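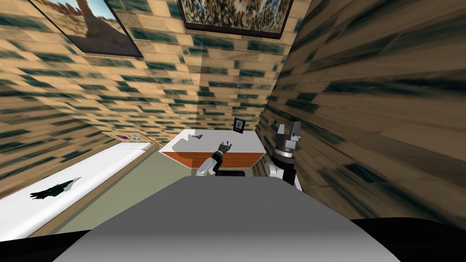
Musyoka Shirima wrote in after last week's class to ask why he still finds ants in the kitchen every spring when he sprays the baseboards every month. Spraying the ants you can see kills the ants you can see. The colony loses a few foragers and sends more. Most of this session is on that point, so please read these notes before you come.

Household Pests, Session 3
Ants indoors: finding, feeding, sealing
Handout for Monday, April 12, 2021

1. Which ant is it?

You do not need the Latin name, but you do need to know which group you have. The treatment for one can make another worse.

Odorous house ants. Small, dark brown, travel in lines. Crush one between your fingers and it smells like rotten coconut. Colonies have many queens. They like sweets and will nest under a dishwasher, behind siding or in a potted plant.

Pavement ants. Small, brown to black. Look for little piles of sand along slab cracks and driveway edges. They eat nearly anything, grease included.

Pharaoh ants. Very small, yellow to light brown. Common in apartment buildings with steady heat. Do not spray these. A disturbed colony splits, and you end up with several nests where you had one.

Carpenter ants. Large, often black, sometimes with red. They do not eat wood. They dig it out to nest in it, and they prefer wood that has been damp. Coarse sawdust under a window frame is a reason to look further.

If you have winged insects indoors, put a few in a jar and bring them to class. Ants have a pinched waist, bent antennae and front wings longer than the back pair. Termites have a thick waist, straight antennae and wings of equal length. The Warberg chart at the back of your folder shows both.

2. Following the trail

Put out a dab of honey and a dab of peanut butter on a piece of card in the evening. Check it after 60 minutes. Note which one they went to, then follow the line back as far as you can. Trails usually run along an edge: the back of a counter, a pipe, a cable, the lip of a carpet. Mark the point where they vanish with a bit of tape. Do not wipe the trail yet.

Outside, walk the foundation and look for the same line coming up. Branches touching the roof count as a bridge. So do stacked firewood and deep mulch against the wall.
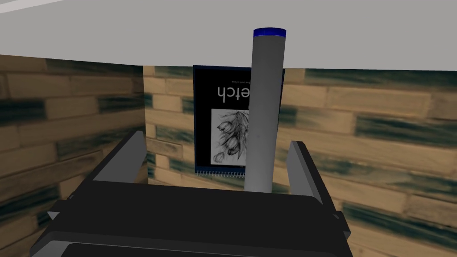 Fig. 1. Corner of a room, brick-patterned walls.

3. Baits

A bait is food with a slow poison in it. The forager has to live long enough to carry it home and share it. Borax or boric acid in sugar water is the usual one for sweet feeders. For grease feeders use a protein or oil bait.

– Place the bait beside the trail, close to your tape mark.
– Leave it for at least 7 days. You will see more ants at first. Leave them alone.
– Do not spray, bleach or wipe near the bait during this time.
– Refill it when it dries out.
– Keep it in a closed station if there are children or pets in the house. Low toxicity does not mean safe to eat.

Of the two station types we look at in class, the Purnilo is refillable and holds liquid. The Grostex comes filled with gel and is thrown out after use. Both work if the ants like the food inside. If they ignore it for two days, switch the food before you switch the brand.

Arash Akbari kept a log for his duplex last July and has let us use it. He counted ants crossing a strip of tape in one minute, at the same hour each evening. Day 1 was 23, day 3 was higher and he stopped writing the number down, and by the end of the second week he had none. They came back in the fall by way of a cable hole he had missed.

4. Sealing and cleaning

Do this after the bait has worked. If you seal first, the ants find another way in and you lose your trail.

Silicone caulk for gaps around pipes and window trim. Copper mesh packed behind the caulk for anything wider than a pencil. New door sweeps where you can see daylight. Wash the old trail with soapy water. Fix drips under the sink, and trim plants back from the wall so air can move.

With carpenter ants, find the damp wood and replace it. Bait alone will reduce them, but a wet sill will draw the next colony. If the damage goes into a joist or a header, get someone in to look at it – this is past the level of the course.

5. For next time

Run the honey and peanut butter test at home, even if you have not seen ants this year. Write down the time, the weather and which bait was taken. Read the Tsai pages on moisture and crawl spaces. We start with carpet beetles and clothes moths, so bring in any damaged wool in a sealed bag, and keep it sealed.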